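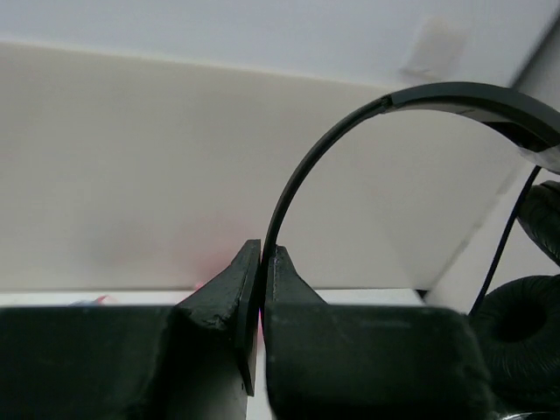
**Máté Vörös**, student, project report, February 2018

My part of the Hultow project is teaching two arms to handle headphones by remote control. I steer, the arms copy me, and every run is saved so the robot can learn from it later. It's so much fun! The headband was the hardest thing to grip at first (it's thin, and I kept coming in too low), so I spent 2 whole afternoons on just that pinch. 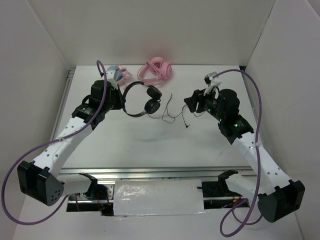
After that I moved on to using both arms together, and this is where it got really exciting. One arm steadies the band while the other goes for the cable. My early runs were jerky and I threw plenty out, but I've now kept 10 good ones on the black pair. The pink pair is next, and I want to slow down my left hand before I start on it in March.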